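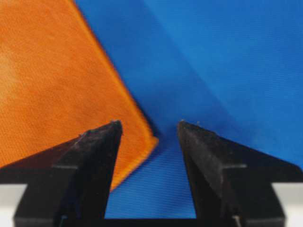
A two-fingered gripper at the corner of an orange cloth lying over blue fabric. Photo: Marnwood

The question put to the head of the handling programme at Marnwood was a plain one: can a machine fold the washing yet? The answer was guarded. "It can fold some of it, under conditions we have chosen," the programme head said. "A household does not offer those conditions."

Marnwood has spent the past year on cloth, working with the linen service at Brestis, where towels, napkins and work clothing are sorted by hand. In February the team ran 267 attempts at one task, picking up a single piece by its corner and leaving the piece underneath where it was. The gripper managed it 200 times.

"People hear that figure and think it is nearly good enough," the programme head said. "On a shop floor it would mean somebody standing beside the machine all day."

Corners remain the chief difficulty. A box keeps its shape when it is touched, whereas a cloth shifts, creases or brings its neighbour along. Strong differences in colour help the software to find an edge. White sheets on white sheets, the ordinary business of a laundry, are much harder.

Speed is a further concern. The machine takes 45 seconds over a napkin that an experienced worker at Brestis folds in a few. Asked whether staff there were worried, the programme head replied that they had been "chiefly amused, and very generous with advice". Several of their suggestions on how to approach a hem have since been adopted.

As to the home, the programme head declined to give a date. "I should be content to see it put away tea towels without help. I still fold my own shirts."

Trials with mixed loads will begin at the Vaselville site once the new fingers have been fitted.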